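Club Handbook > Match Day > Scoreboard and Clock

4. Getting the scoreboard going before kickoff

I've run the board at Bowen for enough seasons to have made every mistake in this section, so please borrow mine! The board itself is the Plarnov, the control box is the Drastik, and they only talk to each other if you wake them up in the right order.

1. Plug in the board first and wait for all the digits to show 8. If one stays dark, carry on anyway and tell me after the match.

2. Switch on the control box. Hold MODE until you see rugby on the little display (it likes to come up in basketball, no idea why).

3. Set the half length and press ENTER 2 times. Once saves it, the second press sends it to the board.

4. Put in a test try. You should get 5 on the home side. Add the conversion, which is another 2, then clear the lot with RESET held down.

Caution: RESET clears the clock as well. Glykeria Panagiotou did this against Ikbridge in February with a penalty being lined up, and we played out the half on the referee's watch.

5. Walk to the halfway line and look back. If you can't read the clock from there, turn the brightness up to 200. Any higher and the box starts to buzz.

Note: the clock doesn't stop for injuries unless you stop it. Watch the referee's arm and keep a thumb on the green button. I know it's tempting to watch the ball!

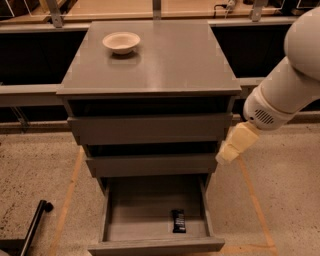
2 min read

6. At full time, write down the final score before you touch anything. Then switch off the control box, count to 5, and unplug the board.

7. Copy the hours reading from the back of the box into the log. It said 2,646 when I last looked, and the supplier wants that number if we ever need a repair.

If the away score freezes, pull the data cable, push it back in and enter both scores again from your notes. Section 5 covers the hooter, which has its own battery and its own bad moods.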